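4. Setting up your Skelik kettle

Welcome to the part of the guide where you get to make a cup of tea! Please do read it through once before you plug anything in, as the first fill is a little different from the ones that follow.

1. Take off all the packing, including the card ring under the lid, and wipe the outside of the kettle with a soft damp cloth.

2. Choose a flat, steady spot within easy reach of a socket. A tray is a lovely thing to have under a kettle – it catches the drips and keeps your mugs close by. 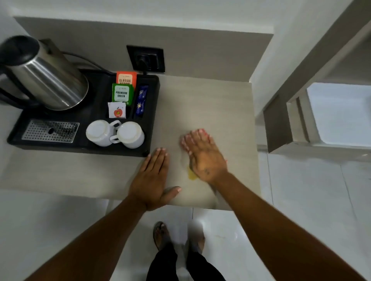 3. Put the base down first and leave at least 300 mm clear above it, so that the steam doesn't spoil your cupboards.

4. Fill the kettle with 1000 ml of cold tap water, close the lid until it clicks and set the kettle on its base.

5. Press the switch down. The water will boil in about four minutes and the switch will come back up by itself. Pour this water away, then do the same again with fresh water.

Note: You may notice a faint smell the first time. It's quite usual with a new kettle and should be gone by the second or third boil.

CAUTION: Never fill past the MAX line, and never put the kettle or its base in water. Keep the cord well away from the hob and the sink.

If the switch won't stay down, take the kettle off its base, let it cool for 40 minutes and try once more. Still no luck? Write to Femke Michiels at the Skelik help desk and have your model number ready – it's on the underside of the base.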